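Bag folding still beats the machines, Riltby trial finds

Plastic is the hard part. Still.

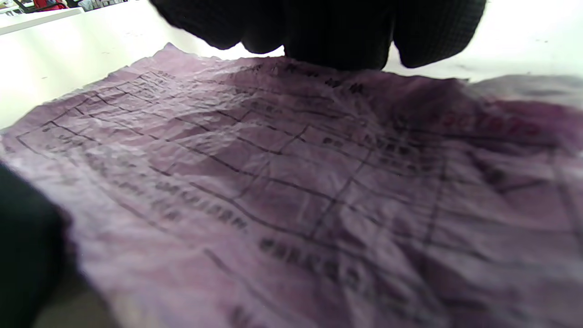
A gloved hand on a crumpled sheet of printed purple plastic.

RILTBY - Cups, fine. Boxes, fine. Thin plastic film, not yet. So goes the word from the packing room at Vindevero, where a two-armed machine from robot builder Fragkou has been trying its hand at the small jobs that fill up a shift.

The trial started in June. On the list were four chores: stacking trays, closing cartons, wiping down a bench and flattening used plastic bags so they can be folded and put away. The first two went well enough that Vindevero wants to keep them. Wiping was slow but passable. The bags were a mess.

"It picks up two when you want one, or it picks up none and folds the air," said Guilan Su, who runs the packing room. "My people do it without looking. They talk the whole time they do it."

The score, as posted on the packing room wall: 1204 bags tried, 40 folded well enough to go on the shelf. A person on the same bench would clear that 40 before the coffee was ready, Su said.

Why so tough? Film has no fixed shape. Push one corner and the far side moves too. Shiny creases throw off the cameras, and print makes it worse, says Emil Kälin, an engineer at Fragkou. Lines that should be straight come out bent once the plastic bunches up, and the software has to guess wich side is up.

"A box is a box from any angle," Kälin said. "A bag is something different every time you let go of it."

Same trouble at home, he added. Laundry, trash liners, bed sheets, cling wrap. All soft, all floppy, and all the things people ask him about first when they hear what he does for work. His answer is to wait a few years. Dishes may come sooner.

Fragkou is now working from recordings of close-up hand work. How fingers press down an edge, when they let go, how hard they pull. The firm hopes the next version of its software, called Gusari, will learn from those and quit grabbing at the middle of the bag. No price has been set and Kälin would not give a date for a home model.

Staff at Vindevero seem relaxed about it. No jobs are tied to the trial, the company said, and the folding bench stays with people for now. Su has asked for the next round to include tape, which she calls worse then bags.

Fragkou said it would look at tape after the bags are done.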